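Unit 6 handout: Stale grasp state after a protective stop

Read before Thursday. Bring the log excerpt from Unit 5.

Background
The Trekley cell runs a two-arm folding task. Each hand reports finger position and motor current to the Hutska controller. The task planner keeps its own record of which hand is holding fabric. After a protective stop, that record was not cleared.

Sequence, from the log
Line 3585: right hand closes, grasp flag set.
Next entry: the left wrist exceeds its force limit and both arms stop.
The operator frees the garment by hand and presses resume.
The planner reads the old flag, skips the grasp check, and starts the lift with nothing between the fingers. The right arm meets no load, runs the full 220 mm stroke, and strikes the left forearm.

Damage was limited to one bent finger link. The force limit on the left wrist worked as designed. The fault was in the resume path.

Points to note
1. A grasp flag is a memory of an event. Finger current is a measurement. The two were never compared after resume.
2. Fabric gives little resistance. A thin fold and an empty hand can differ by very few counts — check the noise floor before picking a threshold.
3. Resume and restart are separate functions. In this cell both buttons called the same routine.

Work at the table
With one hand on the cloth and the other open beside it, the planner must hold a different state for each arm. Write out both states before you touch the resume code.

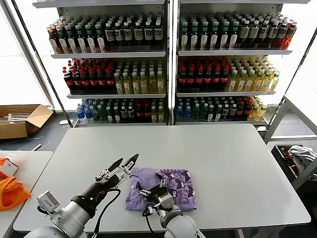 Mirela Coutinho objects that clearing every flag on a stop is also unsafe, as a hand that really is holding something may then be told to open. Her version keeps the flag but marks it "unverified" until the current has been read for 170 ms.

Exercise: compare her rule with a full clear. Which one fails if the current sensor is the part that tripped the stop? Two pages at most.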